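I have been told, by people whose houses I like, that a woven thing against a pale wall will fix a room. Līga Mets said it to me in January, standing in my hallway with her coat on. Wicker warms up a white wall, she said. Everybody knows that. I have my doubts, and I've had them for 20 years.

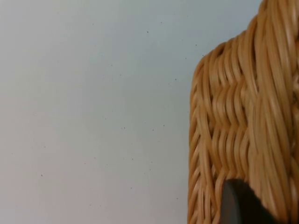 **OPINION / Home & Habits**

The weave is good, I'll give it that. Glossy round strands, a honey color, a rim that rolls over at the top like a shoulder. I can see why people pay for it. What I question is the claim that it does anything for the wall, which is as pale and plain beside the wicker as a wall can be. If anything you start to notice the little dark specks. Put something rich next to something bare and the bare thing looks barer.

The catalog people at Nistivberg would call this "contrast." They have a 28-page section on it, and I read the whole thing. Not one page mentions dusting. Cane has gaps, gaps hold dust, and a damp cloth only gets the tops of the strands. My mother used an old paintbrush and complained the entire time.

Nighat Malik, who disagrees with me on most things, argues that texture is the point and that I should stand farther back. Maybe so. But I live in a narrow apartment in Jurnton and I don't have a farther back. Up close is how I see my things, on the way to the bathroom, with the light on.

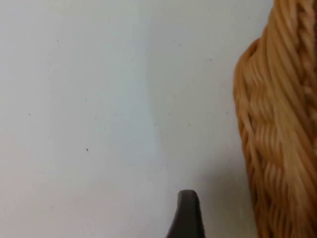
## What I would do with the money

Wash the wall first. It costs a sponge and ten minutes, and specks that are only dust will come off. If they don't, a small can of paint is still cheaper than anything tan and woven. Then leave the corner alone for a month — no basket, no plant, no chair that can't be sat in — and see if you miss anything.

If you do, buy the wicker. I may be wrong about it. I was wrong about rugs.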